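# Checking a flower-handling demo set before you train on it

The Bonia method claims you can train a two-arm policy from hand-held gripper recordings alone. So-ying Tsai and I tried to reproduce it at Vestthorpe, and I'm still not convinced. If you want to try anyway, start with the data.

**1. Watch the head view first.** Play each episode at normal speed and note when each bouquet gets picked up or put down.

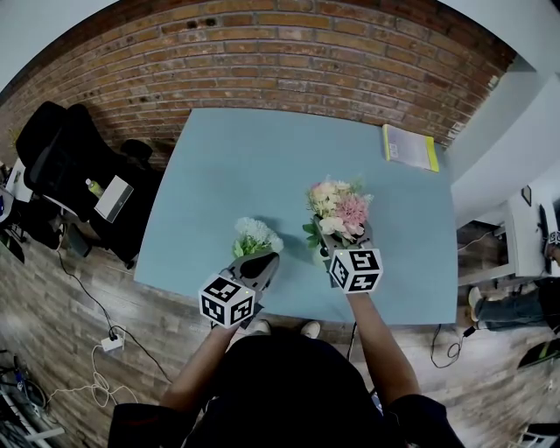
Throw out any episode where a marker cube drops out of view during a grasp. The Bonia write-up says short gaps can be interpolated. We tried that, and the fingertip path drifted by 12 mm.

**2. Check the gripper views separately.** A good head view tells you very little about them. Look for long stretches where the tool blocks whatever it's reaching for.
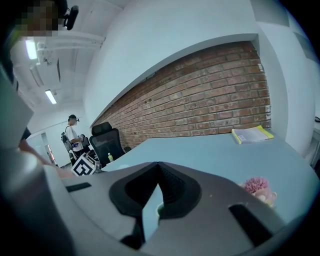
Of our 300 episodes, 85 failed this step. Dexter Szabo thinks I'm too strict. Maybe, but his looser cut didn't train any better.

**3. Split by layout.** A random split puts near-identical table setups in both train and test, and I suspect that explains much of the published score. Hold out whole arrangements of pots, cups and flowers.
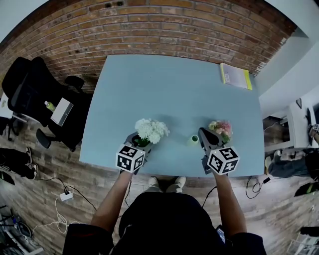
Run at least 8 seeds and report the worst one next to the mean. Our gap was wide enough that I wouldn't quote the mean by itself.

**4. Replay before training.** Send a few recorded paths straight to the arms. If replay misses the stems, fix your calibration and go back to step 1.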